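Planning a robot hand for the workshop: where the money goes

If you've been daydreaming about putting a robot arm in the shed or the back half of the workshop, good on you! I've had mine set up since November and I'd do it all again, only with a better spreadsheet. The arm gets all the attention when you're shopping, but most of my headaches (and a fair bit of my spending) came from the things around it. These are the tips I wish I'd had taped above the bench.

Write the jobs down before you look at a single catalogue

Grab a notepad and list what you want the thing to pick up. Be fussy. "Rope" isn't enough; write down how thick it is, whether it's stiff or floppy, and what shape the ends are in. My first list had eight items on it and I'd have sworn any gripper could manage the lot. Britta Strobel, who has been at this far longer than I have, crossed out the boxes and blocks and told me to budget for the soft stuff first. She was right. A plain two-finger clamp is the cheaper buy and it's brilliant on anything rigid, but cloth, cord and string are where you start wanting more fingers.

Keep $2000 out of the arm budget

I mean it, put it in a separate column and don't touch it. Mounts, cables, lighting, spare finger covers, a decent power board and the emergency stop you'll want within easy reach all come out of that column. Gunther Reinholz spent every cent on the arm and then ran it off a wobbly trestle for seven weeks while he saved up for a proper stand.

Ask about coverings

Fuzzy or fabric-type coverings on the fingers are lovely to work with, but ask the seller these before you pay:

Can you buy one cover, or only a full set?
Do they come off without tools?
What does a replacement set cost, delivered?
How long is the wait if it's out of stock?

Dark covers are also hard to see against a dark bench, so plan your colours. I do my practice runs with bright yellow rope now and it's so much easier to tell what's being held. 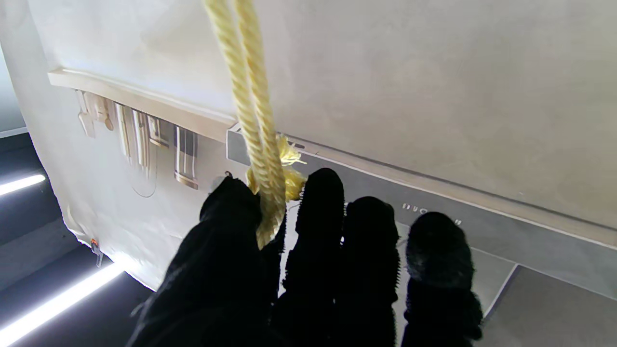 Yellow rope between black fuzzy fingers, with a printed kitchen backdrop behind.

A printed backdrop is a cracking way to save

If you want to try out kitchen jobs, you don't need to build a kitchen. A length of printed fabric with a rail of utensils on it gives you a busy background for a fraction of the price of cabinets, and it rolls up when you need the space back. Clip it along the hem so it can't swing into the arm. Creases will show, so iron it first if that bothers you. (I've stopped bothering.)

Lights are worth more than you'd think

LED strips are cheap as chips and I'd buy them before any fancy extras. Put some brightness on whatever is behind the work and then check the fingers themselves, as black ones can end up in deep shadow even when the rest of the corner is lit up beautifully. Allow for a second lamp. I didn't, and ended up pinching one from the laundry.

Borrow or hire first if you can

Setsuko Uchida talked a supplier into a seven day trial by asking nicely on a Wednesday afternoon, when the showroom was quiet. Take your own rope, your own cloth and your own awkward bits and pieces along. Demo objects are always the easy ones! Feel how the grip goes on frayed or knotted sections too, not just the tidy middle of a new length.

Leave room to grow

Measure the arm's full reach, then mark it on the floor with tape and live with it for a while before you order. You'll want to walk past with a cuppa. Keep the receipts in one folder, write the warranty end date on the front, and get a quote for servicing while you're still a customer they're trying to win.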